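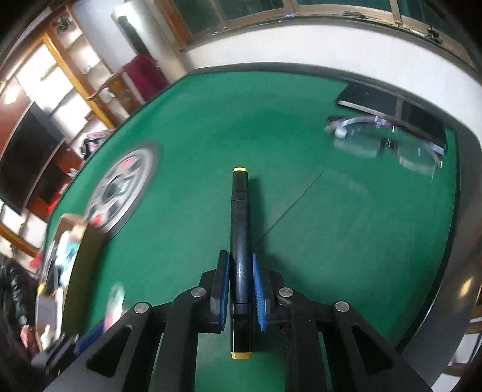
Fig. 1. The green felt top, with the round dial on the left and the raised rim on the right.

Section 3: Clearing and Marking the Top

Okay, your Barroso table is standing on its own feet and you've got the power cord run to the wall (if not, go back to Section 2, I'll wait). Now we get the felt ready for a first game. I've set up a lot of these in people's living rooms, and this is the part everybody wants to skip. Please don't!

You'll need:
a marker
masking tape
a soft brush
a flat tray for small stuff

1. Leave the power switch off for this whole section.

2. Take everything off the felt. Glasses, bags, bits of cardboard, all of it. Mine turns into a dumping ground within the hour, so I keep a tray nearby and sweep everything into that.

3. Brush the felt from the dial out toward the rim, using short strokes. Go lightly over any seam line. Scrubbing lifts the edge and then you'll be ordering a new top (part 485, and it isn't cheap).

4. Stick a piece of tape on the outside of the rim at each seat and write the seat name on it with your marker. East first, then work your way around. I like a fat tip for this, but use whatever you've got in the drawer.

CAUTION: Write on the tape only, and cap the marker before you reach across the table. Ink does not come out of felt. I tried the Binberg spot cleaner on an old top and got a bigger, paler spot.

5. Push a chair in at each side and sit in it. You want 10 inches between the rim and the nearest wall or cabinet behind you once you've scooted back. If you can't get that, turn the table before you go any further.

6. Check that nothing is lying on or against the dial, then switch on and let the table sit for 30 seconds before you press anything.

Note: If you bought the Rundedside cover, wait until the tape labels are on before you try it for size. It's a snug fit and it'll drag loose tape right off.

Tile loading is in Section 4, and the error codes start on page 62.

Cinanau Game Tables, set-up guide, revised June 2019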